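The Return of the Shared Kitchen

How a market town learned to cook together again, and what it has cost to keep the doors open

Sep 25, 2025

For much of the last century, the kitchen was regarded as the most private working room in the home. Guests were received elsewhere. Meals appeared from behind a closed door, and the labour that produced them was seldom seen by anyone outside the household. The shared kitchen, where it existed at all, belonged to hospitals, barracks, boarding schools and church halls, and it was rarely spoken of with affection.

That position has altered. In towns of modest size, kitchens that may be hired by the hour or joined for a yearly fee have become a settled part of local life. They serve people who bake for market stalls, families whose own cooker has failed, older residents who would prefer not to eat alone, and tenants whose rooms offer little more than a kettle and a single ring. Ukesley, with its covered market and its long terraces of small houses, offers a useful case for study.

The Ukesley Shared Kitchen occupies the ground floor of a former seed merchant's premises behind the market. It has 116 paying members and a waiting list for the evening hours. Its founder and present director, Ott Kļaviņa, trained as a hospital cook and spent much of his working life in large catering departments before he took on the lease.

"People assumed that the difficulty would be the equipment," he says. "The difficulty was the timetable. Everyone wishes to cook at six o'clock."

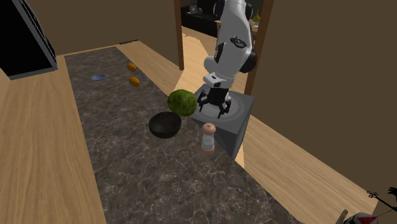 The timetable remains the central document of the organisation. It is drawn up each month and divides the day into sessions of two hours, with a short interval between them for cleaning. Members may book no more than four sessions in advance. Those who cook for sale are asked to take the early mornings, when the ovens are in least demand, and they pay a higher rate in return for the use of the cold store. Families and individuals have first claim on the late afternoon. One evening in each week is kept free of bookings altogether, and a common meal is prepared by whoever wishes to attend.

It took three attempts to reach this arrangement. Under the first, members simply arrived when they wished, and the result was a queue for the hobs and a good deal of ill feeling. Under the second, every session was sold at a single price, and the traders bought nearly all of them. The present scheme is not universally admired, but complaints have become fewer and they now tend to concern the state of the sieves.

The idea itself is an old one. Many English villages once relied on a common bakehouse, to which households carried their dough, and in later years their Sunday joints, to be cooked in a large oven for a small payment. Fuel was dear and few cottages had an oven worth the name. The arrangement was practical, yet it also gave people a reason to meet. As ranges and gas cookers entered ordinary homes, the bakehouses closed or passed to commercial bakers, and the habit of cooking in company was largely lost.

Wartime brought it back for a time. Public dining rooms offered a plain hot meal at a fixed price, and in many districts they were well used. Most did not long survive the end of rationing. A generation that had eaten at long tables was, understandably, content to close its own front door.

The present revival has several causes, and it would be unwise to give too much weight to any one of them. Rents have risen, and homes have been divided into smaller units. Energy bills have made the long, slow use of an oven an expense to be considered. There has also been a steady growth in the number of people who make food in small quantities for sale, and who cannot meet the necessary standards in a domestic kitchen shared with children and pets. 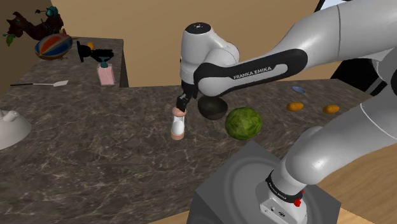 MONEY AND MEMBERSHIP

A shared kitchen is not a cheap undertaking. The greatest single expense at Ukesley was the ventilation, which had to be carried up through two floors and out at the roof. The ovens were bought second-hand from a hotel at Tallano that was refitting its dining rooms. Booking is handled by a small local firm, Zaltix, which adapted a system first written for tennis courts and still, in one or two corners of the screen, refers to the weather.

Full membership is set at 40 pounds a year, with session fees charged on top. A reduced rate is offered to pensioners, students and those out of work, and no proof is requested. Mr Kļaviņa was advised against this last provision and adopted it regardless. He reports that the share of members paying the reduced rate has hardly moved since the kitchen opened.

Income from traders covers the rent in most months. The remainder is found from classes, from the occasional private hire, and from an annual supper in December, at which 500 tickets were sold last year over five sittings. The supper is a considerable exercise. Potatoes are peeled for two days beforehand, and the menu has been the same from the beginning: a vegetable broth, a braised dish with cabbage, and a baked pudding served with custard. Attempts to vary the pudding have been resisted.

The accounts are pinned to a board beside the entrance, where any member may read them. This practice began after a dispute over the purchase of a mixer for 599 pounds, which a number of members considered extravagant. The mixer has since been in almost daily use, although the subject is still raised at meetings.

RULES OF THE ROOM

Visitors to kitchens of this kind are often struck by the number of written notices. Ukesley has fewer than most. Knives are washed by hand and returned to the rack. Nothing is left to soak. Food in the cold store must bear a name and a date, and anything without them is removed at the end of the day. Strongly scented cleaning products are not permitted, following an unfortunate episode with a batch of meringues.

Allergens are treated with greater formality. Members complete a short course before their first session, and one bench is kept for cooking without nuts or sesame. Separate boards and pans are stored beneath it. The local inspector visits without notice, as is usual, and her reports are displayed alongside the accounts.

What cannot easily be put on a notice is the matter of manners. Members must judge for themselves whether to offer advice to a stranger whose sauce has begun to split, or whether to ask for a taste of something that smells particularly good. New arrivals tend to be cautious. Within a month or two most have exchanged a recipe, and several have been persuaded to change the way they cook rice.

There have been firm friendships, and at least one business partnership. Kivi, a preserves company which now supplies shops across the county, was begun by two members who had been given neighbouring benches and a surplus of gooseberries. It outgrew the premises after its second summer, though its owners still return for the weekly meal and generally bring a jar of something.

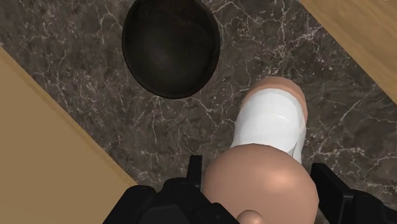
A dark stone worktop with an inset basin, set between pale wooden surfaces.

The question of surfaces occupies a surprising amount of any meeting on the subject of kitchens. Stainless steel is the usual choice for commercial work, being easily cleaned and hard to damage, and Ukesley has it throughout the main room. Many members nevertheless find it cold and noisy. Pastry cooks ask for stone. Bread makers, as a rule, prefer wood, and will explain their reasons at length. A plan to furnish the rear room in a more domestic manner has been under discussion for over a year, and samples have been passed from hand to hand so often that the corners have chipped.

The larger concern is the lease, which has three years to run. The building's owners have been helpful, but the land behind the market has grown in value, and two neighbouring sites have already been sold for housing. Mr Kļaviņa has begun to look at other addresses, among them a disused school canteen on the northern side of the town. It has good drains and poor light. The bus does not run there after seven in the evening, and for the older members that may settle the matter.

He is reluctant to speak of expansion. Enquiries have come from other towns - some wishing to copy the scheme, others hoping that he will come and run one for them - and his answer is usually an invitation to spend a day at the sinks. Several have accepted. One group went home and opened a kitchen of its own within the year, with a timetable quite unlike the one used at Ukesley, and by all accounts it is fully booked.

Meanwhile the members have turned their attention to the autumn. A course in the cooking of pulses is to be repeated by request. The cold store requires a new door seal, and a decision on the sieves has been deferred to the next meeting.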